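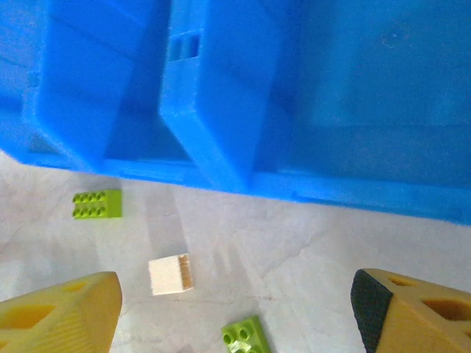
To: Hindulham Toy Library branches list
Subject: Re: Return of construction sets in crates

Dear colleagues,

Thank you to the Tsikata branch for the enquiry quoted below. The office's response follows, and applies to all branches from March.

> Our branch has received several blue crates in which the plastic bricks
> and the wooden cubes have been returned together. Are we to sort them
> before they go back on the shelf, or does the central store at Bratent
> still do this? We would also like to know what is to be done with pieces
> found on the floor after a session.

Sorting is now the responsibility of the receiving branch. Plastic studded bricks are catalogued in sets of 100 and wooden cubes in sets of 30. The two are not to share a crate – plain timber marks easily, and members borrowing for younger children generally ask for the cubes alone.

Pieces found on the floor should be gathered before the crate is moved, wiped with a dry cloth and returned to the correct set. Please check along the base of the crate as well, on every side. A brick set that falls below 78 pieces is to be withdrawn from loan and reported to this office on Form 2.

Cubes that are split or badly stained should be set aside for assessment and should not be sanded at the branch. Replacement labels for the crates may be requested through the Stastirex ordering page, using your usual branch code.

Questions concerning puzzles and ride-on toys should be sent under a separate subject line.

Yours faithfully,

Collections Office
Hindulham Toy Library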